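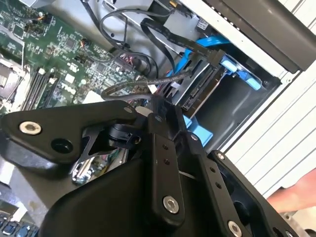

Desktop tower, side off. August.

Damp in the back store, carrying on from last entry. Went in at 8.40, smell worse than before the weekend of rain. Cardboard on the bottom shelf gone soft again, left corner only. Right corner fine. So whatever it is, it's local.

Hygrometer by the door says 61, the one on the back wall says 74. Swapped them over in case one was lying. Left them an hour, swapped readings too, near enough, so both are OK. Jianhua thinks the back wall is just colder and that's all there is to it. Graciela thinks gutter. I'm with Graciela but want to see it before we pay anyone.

Dehumidifier (the Flesta, from the Barnley site) ran all night. 645 ml in the tank this morning. Emptied, restarted, set to low because of the racket. Yulan asked if it could go on a timer. It can't, it forgets its setting when the power drops and comes back on at full.
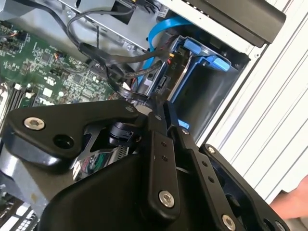
Moved everything off the bottom shelf. Paper stock to the front office, solder reels to the metal cabinet, labels to Yulan's desk (sorry). The labels have curled and probably won't feed. Try one sheet before binning the lot, they were 400 to a box and not cheap.

Silica gel: 2 of the big tubs have gone completely pink. Into the oven at lunch, low, door ajar. DON'T put them back warm, lid pops. Third tub I can't find. Zhiqiang had it for the camera cupboard?

Wall test. Taped kitchen foil flat to the plaster, all edges sealed, one patch low and one at head height. If the wet is on the room side it's condensation, if it's behind the foil it's coming through the wall. Leave overnight at least. Tape wouldn't stick to the low patch at first, had to dry the wall with the heat gun and a rag. Which is probably an answer of sorts.

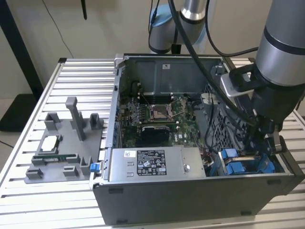
14.15, went round the outside with Jiahui. Downpipe bracket loose at the top, joint has opend up. Green streak down the brick under it, lines up with the left corner as far as we could pace it out. Took a tin of water up the steps and poured it in the gutter: most of it came out at the joint and down the wall. Graciela wins.

Jiahui has rung Lei about a replacement joint. Coming in 5 days, so wrapped it with rubber tape and a jubilee clip for now. Looks dreadful. Held for the second tin.

Still want the foil result. Wall could be wet from the pipe and cold as well, and then the shelf needs to come forward whatever happens.

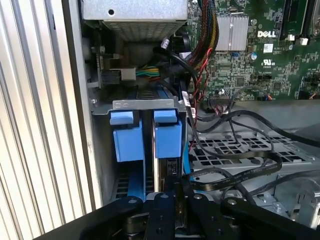 Hardware Workshop, Utau Building

To do
- peel foil, note which side, both patches
- shelf forward a hand's width, check it still clears the door
- ask Zhiqiang re third tub
- empty Flesta before going home, write the amount on the sheet this time
- new batteries in the back hygrometer, display getting faint
- nothing cardboard on the bottom shelf untill the wall reads the same as the door side

17.30, back wall down to 69. Tape on the downpipe dry to the touch but no rain yet.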